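HOUSEKEEPING OPERATIONS II
Week 12 handout: Hard floors and the furniture that stands on them
Revised 11/18/22

Welcome back, everyone. I promised last time that we would leave carpets behind us for good, and I mean to keep that promise, although a few of you still owe me the fiber chart. Today is all about hard floors in public rooms — lobbies, breakfast rooms, corridors, the long stretch outside the ballroom — and how a department plans their care over a whole year.

Start with the word "marble," because it gets used very loosely. Natural marble is a soft, calcium-based stone, and anything acidic will etch it. Lemon juice will do it, and so will the vinegar your grandmother swore by. Marble-pattern tile is a different animal, and it may be ceramic, porcelain or vinyl underneath the pattern. You can't choose a cleaner until you know which one you have, so please look at the purchase file before you look in the supply closet. In the Wallberg case (page 43 of your reader) a new supervisor skipped that step, and the hotel ended up paying to rehone 414 square feet of lobby.

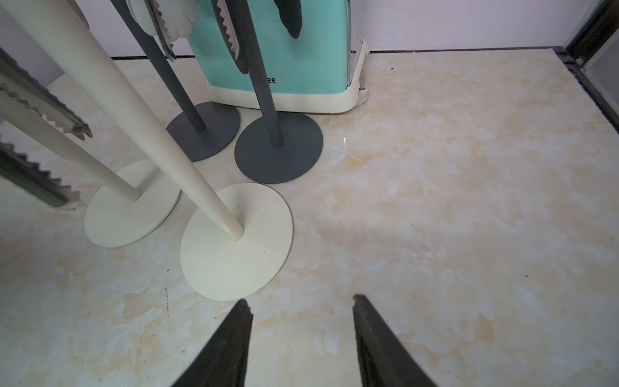 Dust mopping comes first and matters most. Grit is what wears out a shiny floor, far more than water or shoes, and most of it walks in through the front door. A good mat catches a lot of it if someone remembers to shake it out. Buffet areas need extra attention, and I'd like you to think about anything that rests on the floor there, such as tong holders on thin poles with round, flat base plates. A base like that can trap grit underneath, and when a guest nudges it the grit moves too. Lift, wipe the underside, mop, set it back down. A thin scratch on a pale, polished tile is easy to miss from standing height, so crouch when you inspect.

Now for scheduling. The Deder method, which we touched on in April, sorts rooms by foot traffic. The Wibisono method sorts them by how much a guest notices. I have used both and I'm fond of both, but for a small property I lean toward Deder, mostly for the simpler paperwork. Your worksheet uses a 70-room inn, so try it each way and see where the hours land.

For next time: read the Skillon chapter on slip resistance, finish the worksheet, and bring your floor logs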